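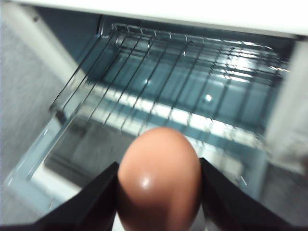
ONHAM, Tuesday, April 2, 2002 - The town of Onham has a new evening class, and it is about putting an egg in a toaster oven.

The class meets at the Lis Street Kitchen, upstairs from the shoe repair, and it filled up the same afternoon the sign-up sheet was taped to the door. There are 18 places. A second sheet went up under the first one, and by the weekend that was full too, along with part of the margin.

The teacher is Syafiqah Hartono, who ran the breakfast counter at the Kilitz bus station until it closed in January. She had planned to offer a course in soups. What people kept asking her about was eggs, and mostly how to cook one without a stove.

The stove question is a live one in Onham. The Nodeo Building on Canal Street, which is the closest thing the town has to a high-rise, has been having its gas lines replaced since the winter. The work was supposed to be a matter of weeks. Tenants have been getting by on microwaves, cold cereal and the kindness of relatives, and a good many of them have bought toaster ovens. The hardware store on Canal sold out of them twice and then put the last floor model in the window with a sign reading "Not For Sale Until Friday." It was sold on Thursday.

"People bought them to make toast," Hartono said. "Then they had toast every night and got to thinking."

What she teaches is plain enough that she has been accused of charging money for it. An egg goes in the oven whole, in its shell, directly on the wire rack. No pan, no water. You leave it alone until it is done, move it to a bowl of cold water, and peel it. The result is close to a hard-boiled egg, a little drier at the edge of the white, sometimes with a small tan freckle where the shell touched a rod. The freckle is harmless. Hartono mentions this several times in the first half hour because someone always asks again.

The difficulty is all in the rack. An egg is not shaped to sit on a rack. Set down lengthwise across the rods it will roll as soon as the oven is bumped, and the front of the cavity is usually where it ends up. Set down along the rods, with its weight in the gap between two of them, it stays where it is put. This took the opening class the better part of an evening to work out, and there are people in Onham who now hold firm opinions about it.

One school wants the rack in the lower slot, so the egg has less far to fall. The other wants it higher up, on the theory that the floor of the oven throws heat back at the shell. Hartono uses the middle, and says anyone who wants to argue about it can stay after and wash the bowls.

Timing is the other sore subject. No two toaster ovens in the class agree with each other, and several don't agree with their own dials. The handout Hartono gave out the first night had a neat column of minutes on it. By the second night she had crossed out the column and written "check one first" across the page in marker. Students are now told to bake a single test egg at home, cut it in half, and write down what they find. The notes come back in all kinds of condition. One read, in full, "Green. Too long. Ate it."

Brown eggs are the house preference, although it makes no difference to the cooking. They come from a farm stand on the Kilitz road, and Hartono says she likes them because she can find them when they roll under something. There was a short discussion of whether brown eggs taste better. It was not settled, and the class moved on to salt.

Students are asked to look each egg over for hairline cracks before it goes in, and to let it sit out of the refrigerator for a bit first. A cracked one will leak onto the floor of the oven, where it bakes into something like varnish. Getting that off is covered in the third session, which attendance records show to be the least popular. It involves letting the oven cool, unplugging it, lifting out the rack and going at the bottom with a damp cloth and baking soda. A man who asked whether you could just leave it there was told that you could, and that the next thing he made would taste of it.

The fourth session is supposed to be potatoes.

The Onham paper has had its share of mail on the subject. One reader wrote to say that boiling an egg has worked since the invention of the pot and that the town has lost its mind. Another, from Kilitz, pointed out that the rail station there had a baked-egg man when she was a girl, that he sold them out of a tin box with a twist of pepper, and that Onham as usual was claiming to have thought of something. A third letter asked if the class could be moved to a different night because it takes up all the parking.

That last complaint may have something to it. The shoe repair shop reports that its customers can't get a space after supper, and also that the stairwell smells of toast. The owner has asked for signs. Signs have been promised.

Over at the Nodeo Building, the manager's office says the gas will be back on floor by floor, starting at the top, and has stopped giving dates. A notice in the lobby reminds tenants that toaster ovens should stand clear of curtains, cupboards and walls, and should not be run off an extension cord, and that the laundry room outlets are for the laundry. Someone has drawn an egg on the notice. The office would like whoever did it to know that it comes off the budget for the lobby plants.

Tenants seem to be bearing up. Several of them have taken the class, and a few have gone past what was taught in it. There is said to be a couple on the fifth floor making baked apples. A retired mail carrier two doors down from them has worked out how to do an egg and a slice of bread at once, with the bread put in late and slid in under the rack's front edge on a bit of foil, and has offered to show anyone who knocks before nine.

Hartono herself is more cautious. She doesn't recommend cooking two different things together until a person knows their oven, and she won't have anyone reaching in bare-handed, however quick they believe themselves to be. Tongs are fine if the grip is gentle. Too loose and the egg drops, too tight and you have made a different dish. She has students practice on cold eggs over a folded towel, and she says the towel has earned its keep.

Asked what she would do when the gas comes back and everybody in the Nodeo Building returns to boiling water like before, she said she expected about half of them to stick with the oven, mostly from not wanting to wash a pot. After that she would finally get to teach soups. She has already picked out the onions.

The current class runs through the end of the month. The kitchen supplies the ovens, the towels and the cold water. Students bring their own eggs, up to 8 apiece, in a carton with their name on it. Hartono asks that the name be on the bottom half. On the first night all the lids got stacked together by the sink, and it took until closing to get everyone's eggs home with the right family.

Anyone hoping for a place in the next round should put a name on the sheet at the top of the stairs. Bring a pen. The one on the string has gone missing.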